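홈 | 질문하기 | 분야별 보기 | 생활·주방 | 로그인

대나무 도마 관리, 기름을 꼭 발라야 하나요?

8월에 이사하면서 대나무 도마를 새로 샀습니다. Dresetti라는 곳에서 나온 제품이고 가장자리에 홈이 파여 있습니다. 설명서가 한 장 들어 있었는데 "사용 전 오일 처리 권장"이라고만 적혀 있고 어떤 기름을 얼마나 바르라는 말은 없습니다.

지금까지는 그냥 썼습니다. 쓰고 나면 주방세제로 씻고 행주로 한 번 닦아서 싱크대 옆에 눕혀 둡니다. 두 달쯤 지나니 표면이 까슬까슬해졌고, 홈 안쪽 모서리에 거무스름한 점이 몇 개 생겼습니다. 김치를 썰고 나면 냄새도 좀 남습니다.

궁금한 점은 다음과 같습니다.
1. 집에 있는 식용유나 들기름을 발라도 되는지
2. 검은 점이 곰팡이면 버려야 하는지
3. 식기세척기에 넣어도 되는지

전에 쓰던 플라스틱 도마는 아무렇게나 써도 괜찮았는데 대나무는 처음이라 잘 모르겠습니다.

답변 3개

답변 1 (채택됨)
작성자: Britt-Marie Kvam

순서대로 적겠습니다.

식용유는 권하지 않습니다. 콩기름, 카놀라유, 올리브유는 굳지 않고 표면에 남아 있다가 산패합니다. 몇 주 지나면 끈적해지고 쩐내가 납니다. 들기름은 건성유라서 마르기는 하지만 볶은 들기름은 향이 강하고 마르는 데 오래 걸립니다. 제일 무난한 것은 식품용 미네랄 오일입니다. 저는 Vindomberg에서 나온 도마용 오일을 씁니다. 다른 것도 식품용 표시만 있으면 됩니다.

바르는 방법은 이렇습니다. 도마를 씻어서 하루 동안 완전히 말립니다. 까슬한 부분은 400방 사포로 결 방향을 따라 가볍게 문지르고 가루를 닦아냅니다. 그다음 오일을 마른 천에 묻혀 앞면, 뒷면, 옆면에 모두 바릅니다. 한쪽 면만 바르면 양쪽이 습기를 다르게 먹어서 휘는 원인이 됩니다. 30분 두었다가 남은 기름을 닦아내고 하룻밤 세워 둡니다. 처음에는 이걸 두세 번 반복하고, 그 뒤로는 한 달에 한 번이면 충분합니다. 물을 한 방울 떨어뜨렸을 때 맺히지 않고 바로 스며들면 다시 바를 때입니다.

검은 점은 깊이를 봐야 합니다. 사포질로 없어지면 표면에만 생긴 것이니 계속 써도 됩니다. 갈아내도 남아 있거나 대나무 조각이 붙은 선을 따라 번져 있으면 음식용으로는 그만 쓰는 게 맞습니다. 홈은 평평한 데보다 물이 오래 고이니 씻은 뒤 마른행주로 따로 한 번 훑어 주세요.

식기세척기는 안 됩니다. 뜨거운 물과 건조 열 때문에 접착면이 벌어집니다. 저도 한 번 넣었다가 가운데가 갈라진 적이 있습니다.

그리고 눕혀서 말리지 마세요. 바닥에 닿는 면이 계속 젖어 있습니다. 세워서 양쪽으로 바람이 통하게 두면 됩니다. 다 마른 다음에는 조리대에 눕혀 놓고 써도 상관없습니다.

냄새는 굵은소금을 뿌리고 레몬 반쪽으로 문지른 뒤 5분 있다가 헹구면 많이 줄어듭니다. 김치는 그래도 조금 남아서 저는 작은 플라스틱 도마를 따로 씁니다.

답변 2

저는 그냥 식용유 바르고 씁니다. 3년 됐는데 별일 없어요. 너무 신경 쓰지 마세요.

↳ 댓글: 자주 쓰면 씻겨 나가서 괜찮은데 찬장에 넣어 두면 냄새 납니다.

답변 3

위에 자세히 써 주셔서 몇 가지만 보탭니다.

오일 한 병 값이 아까우면 밀랍 섞인 왁스도 있습니다. Ljungberg 것을 써 봤는데 오일보다 오래가지만 홈 안에 뭉치기 쉬워서 면봉으로 닦아내야 합니다. 겨울에는 굳어서 잘 안 펴지니 통째로 따뜻한 물에 잠깐 담갔다가 쓰세요.

식초로 소독하라는 글이 많은데 원액을 매번 쓰는 건 좋지 않다고 봅니다. 물에 타서 가끔 닦는 정도면 됩니다. 락스는 대나무에 스며들어서 저는 안 씁니다.

고기용과 채소용은 나누시는 편이 좋습니다. 대나무 도마는 채소, 빵, 과일에만 쓰면 훨씬 오래갑니다. 토스터 옆처럼 열이 나는 자리에 늘 붙여 두면 그쪽만 마를 수 있으니 가끔 방향을 돌려 주세요. 제 것도 홈 있는 대나무 도마이고 같은 종류입니다.

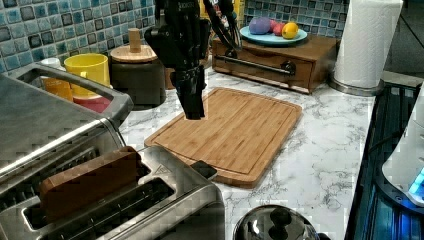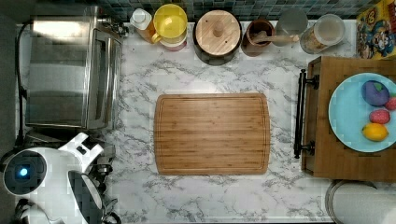 마지막 수정: 8월, 일요일 | 조회 373

↳ 질문자 댓글: 답변 감사합니다. 점은 사포로 미니까 거의 없어졌습니다. 오일은 주문했고 도착하면 뒷면까지 발라 보겠습니다. 혹시 사포는 400방 말고 240방도 되나요? 집에 그것밖에 없습니다.

↳ 답변 3 작성자: 240방으로 먼저 하셔도 되는데 그걸로 끝내면 조금 거칩니다. 물을 살짝 묻혀서 결이 일어나면 말린 뒤에 고운 걸로 한 번 더 하세요.

문의하기 | 이용약관 | © Dramlow 생활문답 | 맨 위로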